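What changed on the small parts line

I have worked at the Gosten building for long enough that I remember when the sorting tables ran the whole length of the back wall. We take in returned and leftover household goods, mostly plastic and small metal, and get them ready to be sold again in mixed lots. Someone picks a thing up, looks at it, decides what it is and whether it can be sold, and puts it where it goes. That was the job for all of us until this spring.

Now there are two arms on the line, and people ask me about them at every family dinner, so I am writing it down once.

The first thing to know is that the arms are slow. A person who has done this for a year can clear a crate of 60 mixed pieces before an arm is halfway through one. Management knew that going in. The arms run through lunch and after we leave, and the idea is that the hours make up for the speed. On a good day the pair of them get through 178 pieces between the end of our shift and the start of the next one. On a bad day one of them stops at piece four and sits there all night with a fault light on.

The second thing is that what they are good at and bad at does not match what we are good at and bad at. Heavy and square is easy for them. Soft things are hard. Shiny dark plastic is hard too, especially the kind you can see through, because the camera has trouble telling where the edge is. Wanpen Pongsiri, who used to sort next to me and now looks after both arms, keeps a bin of what she calls the repeat offenders. When there is an update she runs the whole bin through again and writes down which ones get picked up and which ones don't.

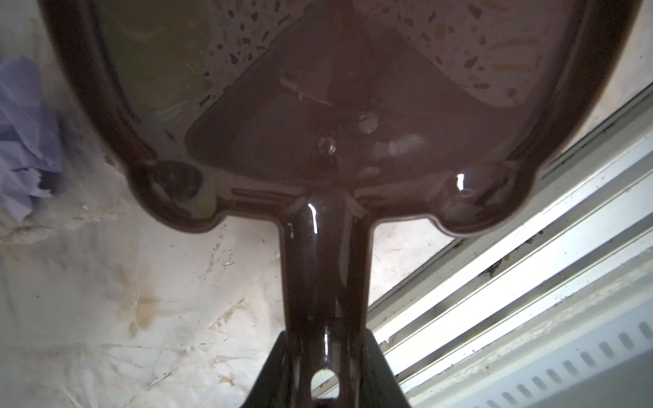
A dark brown plastic piece held by the stem.

Handles sound like they should be easy, and for a hand they are. You don't think about where to hold something with a handle. For the arm it depends a lot on how wide the grip opens and what angle it comes in at. If it takes hold too near the end, the wide part swings when the arm turns. Wanpen spent most of two weeks on that one problem. I would not have had the patience.

As for what it changed for us, there were nine of us on the tables and now there are six. No one was laid off, and I want to be fair about that. Two people moved over to packing and Wanpen moved to the arms with a raise. But when someone retires or quits now the spot is not filled, and we all know that.

The work that is left for the six of us is different. We used to get everything, the easy pieces along with the bad ones, and the easy ones were a kind of rest. You could do a crate of plain tubs and think about something else. Those go to the arms now. What comes to the tables is cracked, stained, tangled, or missing a part, and every piece needs a decision. My hands are less tired at the end of the day and my head is more tired. I did not expect that and I don't think the people who planned it did either.

Tassanee Chareonsuk brought it up at the October 2025 staff meeting. She asked for one easy crate per person in the morning and one after lunch, kept back from the arms on purpose. The supervisor said he would look at the numbers. So far we have the morning crate and not the afternoon one.

Pay is the other thing. Our bonus was tied to crates cleared. With only the hard crates left my count dropped to 98 in a month where I used to do close to 200, and the first bonus under the new setup was small enough that I took the slip to the office. They fixed it. It is now a flat amount for the table crew, which most of us like better, although the two fastest people lost some money by it and they have a right to be sore.

I also have to clean more. The rails and the slots near the arms collect dust and grit, and that job went on the table crew's list without anyone asking us. It takes 15 minutes with a brush and the small vacuum, and we take turns.

Wanpen has offered to train a second person so she can take a vacation. I put my name down. I am not very interested in the machines, but I would like to know how to restart one when it quits at piece four. Training is supposed to start in November if they can cover my table.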